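Chapter 4
Gathering Examples

By the end of this chapter you should be able to plan a recording session, say what a single example contains, and throw away a bad one without a long period of mourning.

A learning system knows what it has been shown. Students nod at this sentence in October and then spend the winter demonstrating that they did not believe it. They adjust the model, they adjust the settings, they blame the weather, and in the end someone opens the recordings and finds 26 tidy versions of the same reach.

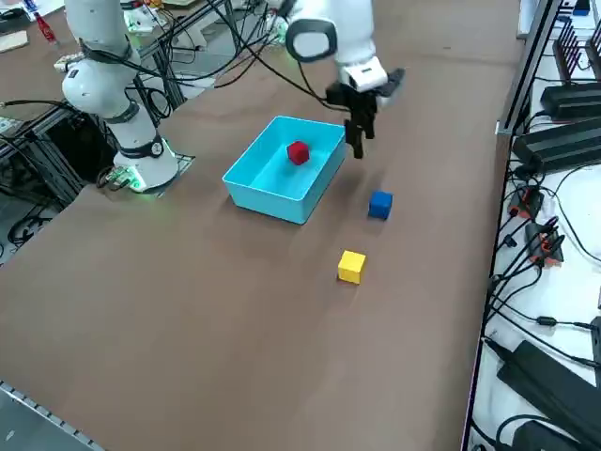
An example, in the sense used in this book, is one full attempt at a task: everything the arms did and everything the cameras saw, from the start signal to the stop. The task we will follow is the dullest we could find, which is to put cubes in a bin. Dull tasks are good for teaching, as nobody argues over what success looks like. A red cube inside the bin with the blue and yellow ones still out on the table is a third of the job by any accounting, and a learner needs plenty of moments like that, when some of the work remains and the next move is open to choice.

Choice is where the trouble starts. Give a patient person three cubes and they will form a habit by the fourth attempt. Red first, always from the same side, always with the same little pause before closing the fingers. The learner will copy the pause. It has no way of knowing that the pause was you thinking about lunch.

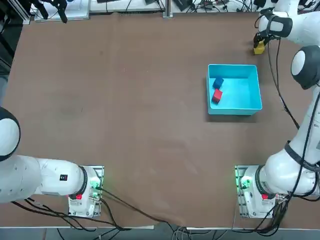

So the first rule of collection is to vary the start on purpose. Move the cubes between attempts. Turn them. Put two close together, then far apart, then somewhere mildly annoying. Write the layouts down before the session, because a person asked to place things at random will put them in the middle of the table and feel adventurous.

The second rule is to decide what counts as a failure before you have one. A dropped cube that is picked up again may be the most useful thing you record all day. A dropped cube followed by a long silence is another matter. The Flellard set, which we use in the exercises, holds 2,409 attempts, and 77 of them are labeled "other." We will be visiting "other" in Section 4.3. Bring a snack.

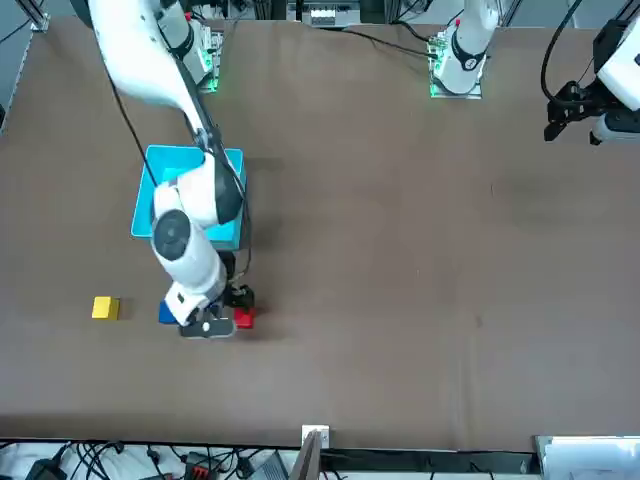 Niilo Kokkonen objects that all this planning takes the life out of the recordings, and that a demonstrator who follows a list starts to move like one. He would let people play for the first hour and sort the results afterward. It is a fair complaint, and we have tried it his way – the movements were looser, and the sorting ran until Saturday.

Most groups settle somewhere between the two. A list sets where the cubes begin, and the demonstrator is left alone about how to get them into the bin. Change demonstrators when you can. Two people with different bad habits are worth more than one person with excellent posture. 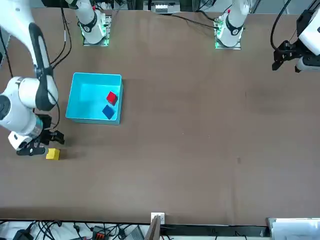

Ailbhe Hayes

4.1 What goes into one example

Open any attempt in the practice set and you will find three kinds of record: camera views, joint positions, and the commands sent to the arms. They are stored on a shared clock. Check the clock first. If the pictures lag behind the joints, the learner will be taught to close its fingers a little early, and it will do so with great confidence.

Before reading further, play attempt 47 at half speed and note each moment at which the demonstrator could reasonably have done something else. Keep your list. You will need it for the first exercise.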